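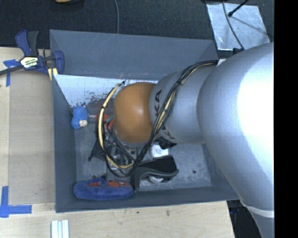
The arm over the gray bin in the Puna cell, with the cable bundle looped beside the orange joint cover.

Puna picking software, Tuesday meeting

Chair: Bontu Birhane
Notes: Jacobus Ngcobo
Started 9:30 a.m.

Last week's notes were accepted with one fix: the log viewer is called Jakance, with a c.

1. Planner

Jacobus has the new motion planner running on the cell and everyone is very happy with it. Planning time per pick is down to 96 milliseconds at the median, and the moves look so much calmer! The old planner liked to swing the wrist wide on the way out of the bin. The new one scores wrist rotation as a cost, so it picks the short way home unless a wall is in the way.

Bontu asked if the cable bundle is in the collision model yet. It is, as a set of three capsules tied to the wrist joint, but they are stiff and the real loop hangs lower when the arm reaches down among the objects. Agreed to try a fatter capsule at the bottom of the loop first. A proper bending model would be great fun to write and can wait.

2. Perception

We now have 464 labeled views of the mixed bin. Soft and plush items are segmenting really well, including the long blue one lying along the near wall. Clear items in a pile are still the hard part. The network merges them with whatever is next to them, and thin black wires across the top make it worse. The scratched bin floor also gives false depth in places.

Bontu showed the Kushwaha filter, which throws out depth points that don't agree between two exposures. It cleaned up the floor nicely in her test. The group wants it in the main branch as soon as the unit tests pass.

There was a long talk about whether to grow the label set to 1000 views or spend the time on better labels for the clear items. Better labels won, though Jacobus would still like both.

3. Tooling

Testwood can now replay a saved pick with a different planner and show both paths on one screen. This got a round of applause. Requests: a pause key, and a way to jump straight to the first contact. Jakance still drops the time stamps when a log is split in two.

4. Actions

Jacobus: fatter lower capsule, then rerun the saved picks in Testwood.
Bontu: merge Kushwaha, write up the settings.
Bontu and Jacobus: go through the clear-item labels together.
Jacobus: time stamp bug in Jakance.

Closed 10:20 a.m. Same time next week.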